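Removing Wrinkles from a Cotton Tablecloth Without an Ironing Board
Home > Laundry > Pressing and Finishing
Posted by Sumaiya Roy, July 16, 2021

These instructions cover plain-weave cotton and cotton-linen blends. They do not apply to acetate, coated fabrics, or anything with a glued trim. Check the care label before you start. If the label shows an iron with a cross through it, stop.

What you need
A steam iron with a full tank
A spray bottle of plain water
Two thick cotton towels or a folded wool blanket
A flat table that tolerates heat

Step 1. Dampen the cloth
Linen and cotton press best while slightly damp. Take the cloth out of the dryer early, or lay it out and spray it evenly. A large cloth takes around 200 milliliters of water. Roll it up and leave it until the moisture has spread through the layers. A cloth that drips is too wet and will scorch in patches as it dries unevenly.

Step 2. Pad the table
Spread the blanket or towels over the table and smooth out every fold. Any ridge in the padding will print through to the cloth. Varnished and veneered tops can turn white under steam. On these, put a sheet of heat-resistant board under the padding, or work on the floor over a folded blanket.

Step 3. Set the iron
Use the three-dot setting for pure cotton and the two-dot setting for blends that include polyester. Let the iron reach temperature before switching on the steam. Steam released too early comes out as water and leaves spots.

Step 4. Press from the center
Start in the middle and move toward the hem, following the weave. Diagonal strokes stretch the fabric and pull the corners out of square. Lift the iron at the end of each stroke. For dark colors, press on the wrong side to avoid shine. Embroidered areas go face down on a towel.

Step 5. Finish the hem
Press the hem last, from the wrong side, with short strokes. If the hem puckers, the thread has shrunk more than the cloth. Spray it, pull it gently straight, and press again.

Step 6. Cool before folding
Leave the cloth flat until no warmth can be felt. Folding it warm sets new creases. For storage, roll it on a cardboard tube. If it has to be folded, change the fold lines each time.

Stubborn creases
Mix one part white vinegar with two parts water, spray the crease, cover it with a thin pressing cloth, and hold the iron still for a few seconds. Test on a corner first. Old fold lines in linen may need a second wash.

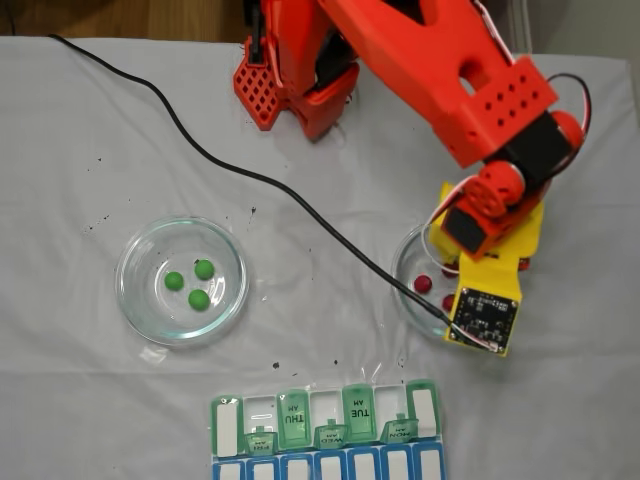
White cloth with wrinkles.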